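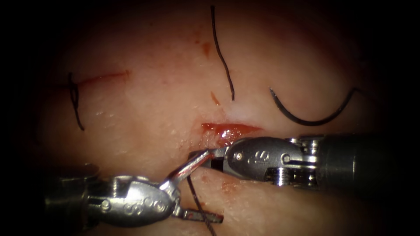
Plelletti wound closure project – progress report, April
To: Pristuden grants office
From: Ravinder Cormier, Satatstead skills lab

Short version first as I know you have a stack of these. Tissue work is running. Thread order came late and cost us time, now sorted. Knot tying is behind where I wanted it, needle driving is ahead. Money OK except for one line, see under budget. One request at the end.

Where we are

Moved off the foam pads completely. They were fine for learning where to put the needle but they don't bleed, don't slip, and the edges of the cut stand there politely waiting for you. Tissue doesn't. First weeks on tissue were slow and a bit ugly, as warned in the last report. People who had tidy rows on foam were tearing through the lip of the cut on their second stitch. Everyone calmer now.

Work is all on the short slit for the moment. The plan said short, then long, then curved. Have kept everybody on short longer than planned and would do it again. A short cut shows you quickly if the bites on the two sides don't match: one edge rides up over the other and there is nowhere to hide it. On a long one you can spread the mistake out along the whole line and feel pretty good about yourself.

We have 18 people signed up, same as on the application. Attendance decent. Evening slots (from 5 pm) fill first, mornings half full, so I have dropped one morning and put the hours into evenings. No change in cost.

Needle driving

Best part of the report. Entry angle is much better across the group. Fewer shallow bites. The thing that helped was making people stop and look at the needle before every pass – is it sitting right in the jaws, is it tipped – and re-grip if it isn't. Takes a few seconds. They hated it. Now they do it without being told.

Still seeing people push against the curve instead of going round with it. You can tell from the tissue, it bunches up ahead of the needle and the hole comes out bigger than it should. Working on it.

Also still seeing tissue edges gripped too hard. Marks left in the lip afterward. I have asked for lighter holds and for people to let go completely between stitches, not hang on out of habit.

Thread handling

Slower than I'd like. Main trouble is the long tail. Leave it too long and it wanders everywhere, under the jaws, back across the cut, around itself. Cut it too short and you run out halfway through the knot and start over. We went round in circles on a length for a while. Now everyone starts with the same length, measured against a strip of tape on the bench, and they only change it if they can tell me why.

Second trouble, pulling through. People pull the whole length in one go and the thread saws at the edge of the hole. Short pulls, re-grip, short pull. Dull but it works. Tissue looks better after.

Third, grabbing the thread anywhere along its length. We now say no gripping on the part that will end up in the knot. Crushed thread frays and then you get a knot that looks fine and gives way when you load it. Had several of those in the pull checks and couldn't work out why till we looked back at how the thread had been handeled.

Black thread only from here on. We had a mix at the start and the pale one dissapears against the tissue, more so once things get wet. Suksawat swapped the unopened boxes without a fuss.

Knots

Behind. Square knots fine when there is no tension on the edges. Put some tension on and the first throw slips while they're getting ready for the second, cut opens up again, they yank to make up for it, and now the edges are puckered. Seen it over and over. We've gone back a step: two weeks of nothing but first throws under tension. Not what the schedule says but no sense in going on to a running stitch with this as it is.

The running stitch was due to start this month. It will start next period instead. I've moved the end-of-unit check to match. Overall end date does not move, there was slack in the last block and I'm using it.

Bleeding cuts

Added a session on working with red in the slit. This was marked "if time" in the application. I found the time by dropping the second foam refresher, which no one needed. Big difference in how people work. With a clean dry cut they go for the deep edge straight off. With the cut filled they have to find the lip first, and half of them were guessing and putting the bite in too shallow. Now they dab, look, lift the edge a little, then drive. Want to keep this as a regular session.

Practical note for the budget person, it does mean more wipes and more cleanup at the end of the evening. Small money.

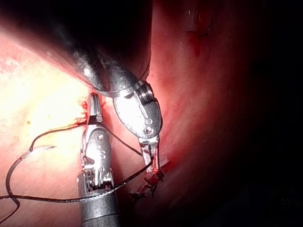 Does the tail of the thread have to be kept on one side while the knot is being tied?

It should stay on the side away from the next bite, so the loop can close without catching it. For a single stitch either side will do, as long as it doesn't change in the middle of the knot.

(Your office asked for that in plain words after the last call, so have put it in the handout too. The handout is attached seperately.)

Checks and scoring

Each closed cut gets looked at for four things: spacing, matching bites, edge condition, knot holding under load. One sheet per cut. I changed the wording on "edge condition" in the middle of the period as two of us were scoring it differently. Old sheets were rescored, 27 of them, took an afternoon. Scores moved a little, mostly down. The table you get with the final report will use the new wording all the way through.

Spacing – good. Matching bites – good, a few still uneven on the far side. Edges – fair, going up. Knots – see above.

I'd ask you not to read too much into the speed column. It's on the sheet because the application promised it. People got slower this period and the closures got better. Might drop it from the sheet if you agree, tell me either way.

Problems

Thread delivery late. Covered above. Lost most of two weeks of proper tissue work and filled it with needle passing without thread, which was useful for maybe the first few days.

Tissue surface dries out under the lights. By the end of a long session the needle drags and people think it's them. We now keep it damp and cover it at breaks. Somebody needs to be reminded of this every single time.

Needles going dull. Same needle used for too many passes to save money, my fault, I set the limit too high. Limit now lower, this is the budget line I mentioned.

Budget

Needles and thread will run over. Everything else on or under. I would like to move 3000 from travel to consumables. Travel was for the visit that became a call, so it's sitting there. No new money asked for. Need a written OK before I order, Suksawat want the next order in good time given what happened with the last one.

Next period

First throws under tension, finish.
Running stitch on the short slit, then the long one.
Bleeding session again for everybody, earlier in the unit this time.
Pull checks on every knot for a while, not just a sample.
Curved cuts only if the long ones are going well. I won't force it.

Could you come back to me on the transfer first, the speed column can wait. Mornings are best to reach me, evenings I'm at the bench.

R. Cormier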